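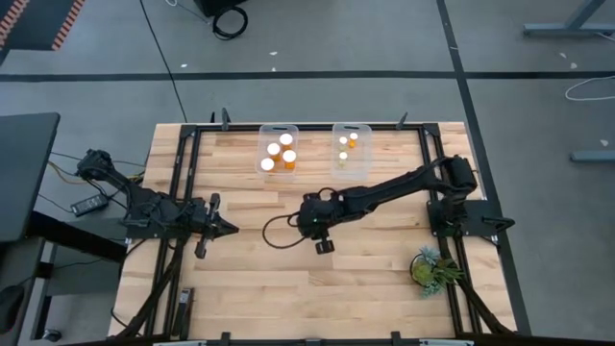 4. What the owners told me

I should say up front that I came to this project as a fan. I grew up in the back seat of a Kimaro coupe with a heater that had two settings, off and smell, and when Akosua Kwofie asked if I'd help her study how people keep these cars going without a factory behind them, I said yes before she'd finished the sentence. So take my enthusiasm into account as you read. Akosua did the first pass of coding on every interview, and where we disagreed we went with her reading unless I could point to a line in the transcript.

We talked to 39 owners. Most had one car, a few had a barn. The interviews were loose (we had a sheet of prompts and mostly ignored it), and they ran long, especially once somebody opened a hood. I've kept the owners' own words wherever I could, and I've taken out names and towns, though anyone in the club will probably recognize the man with the three-legged dog.

4.1 Where the knowledge sits

I had expected the workshop manual to be the center of everything. Kimaro printed a good one, with fold-out wiring diagrams and torque figures for nearly every fastener on the car. Almost every owner had a copy. Very few used it the way it was meant to be used. They used it as a place to write things down – what the last owner had done to the carburetor, which bolts on the rear subframe had been swapped for a different thread, the phone number of a guy who could still rebuild the clutch cylinder. One owner told me, "The book is right about the car they built. I've got the one that's left." I've thought about that a lot.

The margins got copied, too. When a car changed hands the manual usually went with it, but several sellers had kept a photocopy with all the notes in, and some of those copies had been copied again. We ended up with scans of 86 annotated pages, and you can follow a single wrong figure for the front hub nut through a whole chain of them. Someone misread a 7. Years later people were still tightening to it, and defending it!

Figure 3. Clear plastic cup on the wooden tabletop, with one black gripper reaching toward it and a second at upper left.

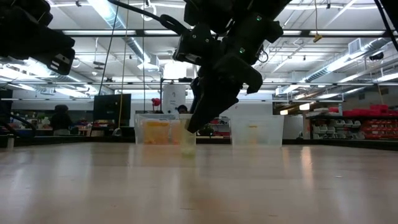 Reading time for this section: 6 minutes

Chi-keung Yuen, who read an early draft, asked whether the chain of copies was a fair thing to call a mistake. His point was that the figure sat inside the range the makers of later hub nuts would have accepted, and that no owner had reported trouble with it. I take the point, and I've softened the wording in our summary table. Still, the owners themselves called it a mistake once we showed them the two pages side by side, and a couple of them were pretty upset. One went out to the garage while I was still there.

There was a real split over parts. Owners who had bought reproduction trim from Arkik were happy to talk about fit and finish and not much else. Owners who made their own pieces talked about the making, for hours if we let them – how you get a curve into a strip of brightwork, what you do about a window seal that was only ever molded for one model year. I'd gone in thinking of the second group as the purists. Wrong way around. They were the ones who had changed the most on their cars, and they were relaxed about it. The buyers were the ones who worried about June, when the judging is. 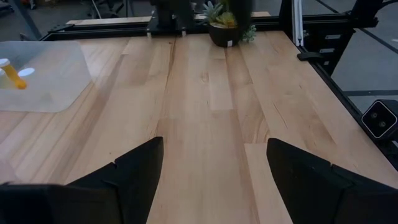

4.2 Passing it on

We asked everyone who would get the car next. I'd put the question last on the sheet because it seemed like a heavy one, but people answered quickly, and quite a few already had it in writing. What they hadn't settled was the manual. Some wanted it to stay with the car. Others wanted it to go to whoever had helped them with the work, even if that person would never own a Kimaro at all. Akosua codes these as "object" and "practice" answers, and I've used her terms in the next section, where I compare them with what we heard from the smaller group of Nivis owners.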